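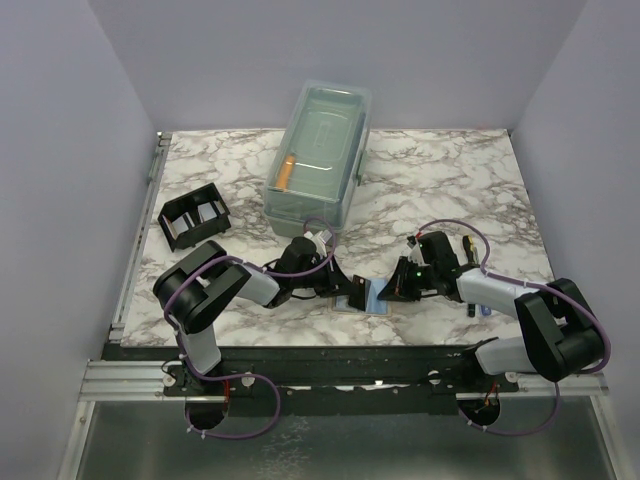 Clear box with a clip lid, black two-part holder to the left.

How to sort a small desk without buying a whole system

Most desk storage advice wants you to buy a matching set first. I tried that with the Bimavitz range and ended up with 8 boxes, most of them full of other boxes. Two containers will do for pens, tubes and bits of stationery.

What you need
One clear plastic box with a lid that clips down. One open holder with two compartments. A damp cloth.

Step 1. Take everything off the desk and wipe it. A marble pattern hides crumbs very well, so go over it twice.

Step 2. Try every pen on scrap paper. Bin the dead ones. I don't believe in reviving them with hot water, whatever the Kuster leaflet says.

Step 3. Put what you use daily in the open holder. One side for writing, the other for scissors and a ruler. If it won't fit, you don't use it daily.

Step 4. Spares go in the lidded box. Clear sides save you labelling it, though a green tint like the one on my box makes pale colours harder to tell apart. Lay things flat and close the lid without forcing it.

Step 5. Stand the box at the back and the holder to one side – left if you write with your right hand.

Leave it until Sunday, then look again. Anything lying loose on the desk by then needs a place in the holder, and something else has to move to the box.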